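Well, the wait is nearly over, and I've already had two neighbours knock on my door about it. The Dotier 125, the little motorbike half our road seems to have its heart set on, is finally getting the blue paint we were promised back in December. I rang the Notska showroom this morning (I couldn't help myself!) and they told me the first 11 bikes are on their way.

There'll be three colours to start with: blue, a dark red and the plain grey we've already got. The blue costs £100 more than the grey, which made me grumble a bit, but I've seen the paint chip and I'd pay it. Black has been dropped for now, so if you had your eye on one, I'd be quick and ask what's left over.

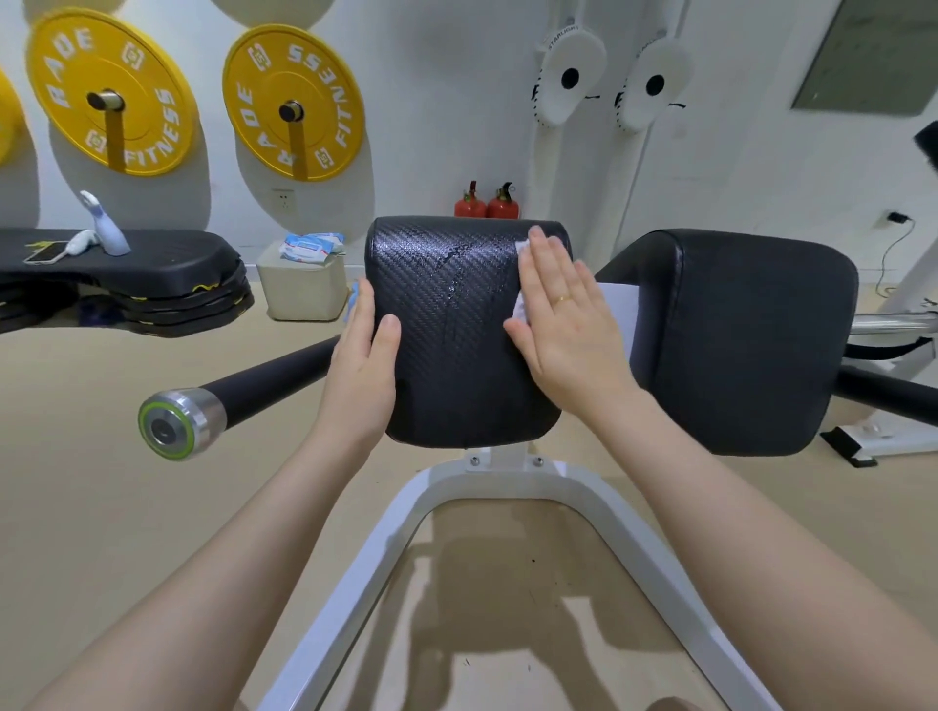 By Oi-ling Chien
March 7, 2020

Under the paint it's the same bike as before, with the same engine and the same seat height, so I can still get both feet flat on the ground. The one change I did spot on the order sheet is a bigger rear mudguard, and after my ride home from Brernano last week I'm very glad of it.

Jarmo Suominen on the sales desk says test rides start in 7 days and you'll need to bring your licence and your own gloves. They can lend you a helmet. Orders placed before then should be ready 21 days later, although he wouldn't swear to that for the red. The Yau branch is taking names as well, but only over the phone, and they shut for lunch. I've put mine down for a blue one.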